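About Stosavis

Stosavis writes control and planning software for robot arms that work in ordinary rooms. Nisha Garg started the company with one arm and a borrowed workshop in Cirkville, and we are now a team of 6. We don't build hardware. Our customers bring their own arms and we supply the software that runs them.

Our main product is Tudel, a motion planner for tight spaces such as cupboards, drawers and ovens. It plans the arm and the fingers together, so the gripper can come in at an angle when there is no straight way in. Most of our testing is done on household appliances, with the same task repeated 200 times before a release goes out.
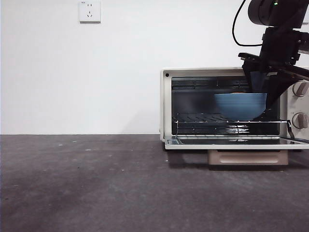 Bowl and rack test with the toaster oven, door down.

Marchetti, our second product, is a set of tools for looking back over a run. It lines up joint positions, gripper force and camera images on one timeline — most faults show up there within a few minutes. It is free for teaching use, and 2 colleges now run it in their robotics labs.

We take on up to 5 customer projects a year. Each one begins with a visit to your site, and new places open every September. To ask about a project, write to the Cirkville office using the contact page.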